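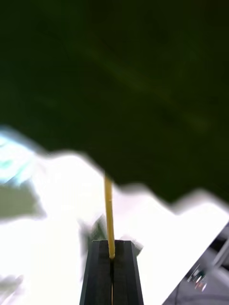 RuldenHugo
Fabric sorting, dark greens
October 23, 2021

I'm trying to settle on a rule for sorting dark olive pieces before folding. My problem is that the color shifts with the light and the distance. Up close, the green in my picture goes nearly black at the edges and a little lighter toward the middle, with a faint yellowish band running across it. Against the bright white behind, it reads darker still. I have 13 bins and would like to keep greens out of the black one.

lgodinho
Sort under one lamp and don't change it. A bright white background pushes your eye toward "black" for anything dark. I use a mid-gray board for the comparison and get far fewer errors.

azlan_s
Disagree on the gray board. White is fine if the light on it is turned down. Yours is washed out, so the comparison is useless either way. Dim it first, then judge.

lgodinho
Dimming a household bulb often warms the color, and olive shifts toward brown. That is a worse error than the one he has.

azlan_s
Depends on the bulb. Mine stays put down to a low setting.

V. Sotomayor
Two bins, dark and not dark. I ran four shades of green separately from March on and saw no benefit in the wash or on the shelf.

RuldenHugo
The bins are for repair stock, so shade matters when I cut patches. Washing is a separate matter.

V. Sotomayor
Then pin a swatch to each bin and hold the piece flat against it. Memory is no good for dark colors.

samran_c
Seconding swatches — cut them from the least worn part of the cloth. Seam allowance works. Replace them when they fade.

RuldenHugo
Swatches and a gray board, then. I'll leave the lamp alone for now and recheck the black bin first.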